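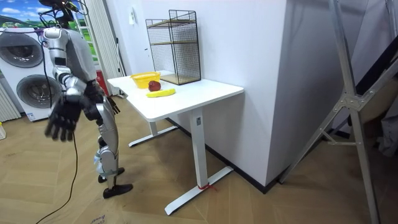 Figure 1. Height-adjustable desk with wire-mesh rack, yellow basket and fruit.

Unit 2: Small-Item Storage on Shared Desks
Course handout, Lorville. Instructor: Perla Villaseñor

A rack of this type stands against the wall at the back of the desk. Mesh sides let the user check the contents from several angles, and the boards give baskets a flat surface. Students should note the clearance between the lower and upper boards before choosing a basket - a basket that fits upright may still be hard to take out.
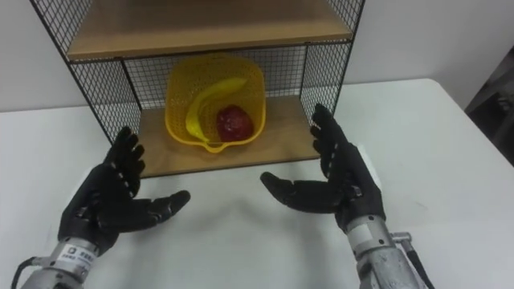

Clearance also decides whether a basket can be tipped toward the user. An opening that faces forward makes the interior easier to reach, but round items such as apples may roll out. Fruit is best kept in an upright basket.

Required reading: Saab, course reader, page 40. Sketches of one rack layout, with the board spacing marked, are to be submitted to the instructor.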